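생활재료학 강의 노트 5주차
얼룩, 때, 그리고 닦는다는 행위에 대하여
2021년 9월

지난주에 나눠 준 유인물의 마지막 쪽에 오타가 있었다. "친수성"이라고 써야 할 곳에 "친구성"이라고 썼다. 물과 친하다는 뜻이니 아주 틀린 말은 아니지만 시험 답안에는 그렇게 쓰지 말 것. 채점하는 사람이 늘 너그러운 것은 아니다.

1. 때란 무엇인가

교과서의 정의는 대개 "표면에 부착된 원하지 않는 물질"이다. 정의 안에 "원하지 않는"이라는 말이 들어 있다는 점을 눈여겨보기 바란다. 빵 위의 버터는 음식이고 넥타이 위의 버터는 때다. 분자 구조는 똑같다. 재료학 강의에서 이렇게 주관적인 정의를 쓰는 경우는 드문데, 이 분야에서는 다들 별 불평 없이 쓰고 있다.

때는 붙어 있는 방식에 따라 나누는 편이 편하다. 먼저 입자형 때가 있다. 먼지, 흙, 분필 가루, 그을음 같은 것이다. 입자가 클수록 떼기 쉽고 작을수록 어렵다. 입자가 작아지면 무게나 물살이 주는 힘보다 표면에 달라붙는 힘의 비중이 커지기 때문이다. 큰 모래알은 털면 떨어지지만 고운 그을음은 털면 번진다. 그을음을 손으로 털어 본 사람은 두 번 털지 않는다.

유성 때는 기름, 왁스, 화장품, 그리고 부엌 후드에 앉은 정체 모를 갈색 막을 포함한다. 마지막 것은 원래 기름이었으나 공기 중에서 산화하고 서로 엉겨 붙으면서 사실상 얇은 도막이 된 것이다. 페인트를 칠한 적이 없는데 페인트가 생긴 셈이다. 오래된 후드가 세제에 꿈쩍도 하지 않는 것은 세제 탓이 아니다.

색소형 때는 커피, 홍차, 잉크, 카레가 대표적이다. 양은 아주 적은데 눈에는 아주 잘 띈다. 무게로 따지면 이미 거의 다 지워진 얼룩이 보기에는 하나도 지워지지 않은 것 같을 수 있다. 세탁 시험에서 무게 대신 반사율을 재는 이유가 여기 있다.

2. 네 가지 손잡이

세척은 흔히 네 가지 요인의 합으로 설명한다. 화학 작용, 기계적 힘, 온도, 시간이다. 원 하나를 넷으로 나눈 그림으로 그리는데, 한 조각을 줄이면 다른 조각을 늘려야 한다. 찬물을 쓰고 싶으면 오래 담그거나 세게 문질러야 한다. 문지르기 싫으면 세제가 독해진다. 네 가지를 모두 줄이고 싶은 사람은 그냥 어두운 색 옷을 사면 된다.

이 그림에는 약점이 있다. 네 요인이 서로 자유롭게 바뀔 수 있는 것처럼 보인다는 점이다. 단백질 얼룩에 온도를 올리면 피나 달걀이 응고해서 오히려 고정된다. 잘못된 손잡이를 돌리면 시간이 아무리 많아도 소용없다. 작년 기말고사에서 "혈흔은 끓는 물에"라고 쓴 답안이 13장 나왔다. 올해는 그보다 적기를 바란다.

3. 도구에 대한 짧은 변호

학생들은 세제의 화학에는 흥미를 보이지만 도구 이야기가 나오면 전화기를 꺼낸다. 하지만 기계적 힘은 도구를 통해서만 전달된다. 천은 넓은 면으로 약하게 누른다. 스펀지는 물을 머금었다가 내놓고 굴곡에 맞추어 찌그러진다. 솔은 털끝의 좁은 면적에 힘을 모으므로 틈새에 강하지만 무른 표면에는 흠집을 낸다. 스크레이퍼는 이 논리를 끝까지 밀고 간 물건이다.
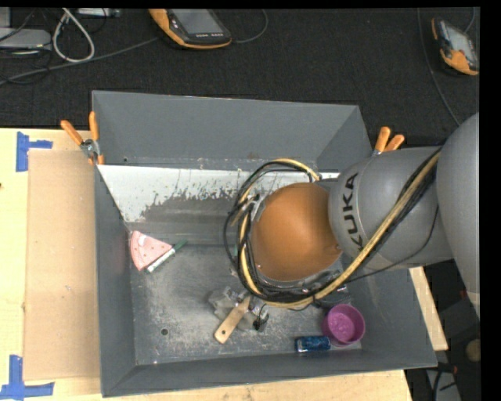

그림 1. 경사진 벽을 가진 회색 통 속의 분홍색 스펀지와 천, 그리고 얼룩진 흰 시트.

도구를 고를 때는 무엇을 지울지보다 무엇을 남길지를 먼저 생각하는 것이 좋다. 때보다 무르거나 비슷하고 바탕보다 확실히 무른 도구가 이상적이다. 문제는 때가 바탕보다 단단한 경우다. 아크릴판에 붙은 물때가 그렇다. 물때의 탄산칼슘은 아크릴보다 단단하므로 문지르면 때가 떨어지면서 사포 노릇까지 한다. 이럴 때는 구연산 같은 약산으로 먼저 녹인다. 대리석 위의 물때라면 약산도 쓸 수 없다. 바탕도 탄산칼슘이라 산은 둘을 구별해 주지 않는다. 대리석 세면대를 설치한 사람은 이 강의를 듣지 않은 것이 분명하다.

4. 계면활성제 복습

한쪽은 물을 좋아하고 다른 쪽은 기름을 좋아하는 분자다. 여기까지는 중학교에서 배운다. 강의에서 더 알아야 할 것은 농도다. 조금씩 넣으면 분자는 먼저 수면과 때의 경계면에 늘어서고, 자리가 다 차면 물속에서 서로 모여 미셀을 이룬다. 이 지점을 임계 미셀 농도라고 한다. 표면장력은 여기서부터 거의 내려가지 않는다. 그 뒤로 더 넣은 세제는 기름을 담아 둘 미셀을 늘리기는 하지만, 보통의 빨래에서는 대부분 헹굼물의 양을 늘리는 데 공헌한다.

거품은 세척력의 지표가 아니다. 이 문장은 매년 칠판에 쓰고 매년 누군가 믿지 않는다. 식기세척기용 세제는 거품이 거의 나지 않도록 만든다. 반대로 샴푸에는 거품을 돕는 성분을 따로 넣는다. 거품이 없으면 사람들이 덜 씻긴다고 느끼기 때문이다. 화학이 기분에 양보한 사례로 기억해 두자.

5. 사례: Gornell 공동세탁장의 기록

읽기 자료로 나눠 준 Gornell 공동세탁장의 운영 일지는 이 과목에서 가장 재미없고 가장 쓸모 있는 문서다. 식당용 앞치마 820장을 같은 조건으로 세탁하고 결과를 적었다. 세제량을 늘린 구간과 담금 시간을 10분 늘린 구간이 나란히 있는데, 기름 얼룩에서는 담금 쪽 성적이 나았다. 물론 통제된 실험은 아니다. 중간에 세제 상표가 Rostitz에서 Gutus로 바뀌었고, 일지에는 그 이유가 "떨어져서"라고만 되어 있다. 과제에서 이 자료를 인용할 사람은 상표가 바뀐 시점의 앞뒤를 반드시 나누어 다룰 것. 두 구간을 합쳐 평균을 낸 보고서는 읽다가 덮는다.

일지 뒷부분에는 Türkmen 양탄자 세탁에 관한 메모도 붙어 있다. 양모는 알칼리에 약하고, 젖은 상태에서 열을 받으며 문질러지면 비늘 모양의 표면이 맞물려 줄어든다. 펠트를 만드는 방법과 정확히 같다. 차이는 의도의 유무뿐이다. 메모의 마지막 줄은 "다음부터는 받지 않기로 함"이다. 무슨 일이 있었는지는 각자 상상하되 답안에는 쓰지 않는다.

6. 재오염

떨어져 나온 때가 다시 붙는 현상이다. 흰 옷이 빨수록 회색이 되는 까닭 가운데 하나이며, 걸레를 한 번도 헹구지 않고 방 전체를 닦을 때 일어나는 일이기도 하다. 뒤의 경우는 청소라고 부르기 어렵고 재분배라고 해야 맞다. 세제에 들어가는 카복시메틸셀룰로스는 섬유 표면에 붙어 음전하를 띠게 하고, 마찬가지로 음전하를 띤 때 입자를 밀어낸다. 면에는 잘 듣고 합성섬유에는 덜 듣는다. 이 차이를 표면의 성질로 설명하는 문제가 시험에 나올 수도 있다. 나온다고 한 것은 아니다.

7. 얼마나 깨끗해야 깨끗한가

병원, 부엌, 반도체 공장은 같은 단어를 전혀 다른 뜻으로 쓴다. 부엌에서 깨끗하다는 말은 눈에 보이지 않는다는 뜻이고, 병원에서는 눈에 보이지 않는 것까지 세어 본다는 뜻이다. 반도체 공장에서는 우선 사람부터 오염원으로 친다. 보고서에 "깨끗해졌다"라고만 쓰면 감점이다. 무엇을, 어떤 방법으로 재서, 어디까지 줄였는지 쓴다. 육안 판정을 했다면 조명과 거리, 판정자 수를 밝힌다. 판정자가 본인 한 명이라면 그것도 그대로 쓴다.

과제

집에 있는 흰 면직물을 같은 크기로 잘라 간장, 식용유, 연필 가루를 각각 묻히고 네 요인 가운데 하나만 바꾸어 가며 세척한다. 조건마다 시료는 3장씩 준비한다. 한 장은 실수로 버리게 되어 있다. 결과는 세척 전후 사진과 표로 정리하되, 사진은 같은 조명에서 찍는다. 세척 전은 형광등 밑에서, 세척 후는 햇빛 아래에서 찍은 놀라운 결과물을 이미 충분히 받아 보았다.

염소계 표백제와 산성 세제는 어떤 이유로도 섞지 않는다. 염소 기체가 나온다. 이 항목에는 농담이 없다.

제출은 12월 첫 수업 전까지이며, 분량 제한은 없으나 표지는 받지 않는다. 다음 시간에는 녹을 다루니 6장의 산화 환원 부분을 읽어 올 것. 유인물은 복도 쪽 책장에 둔다.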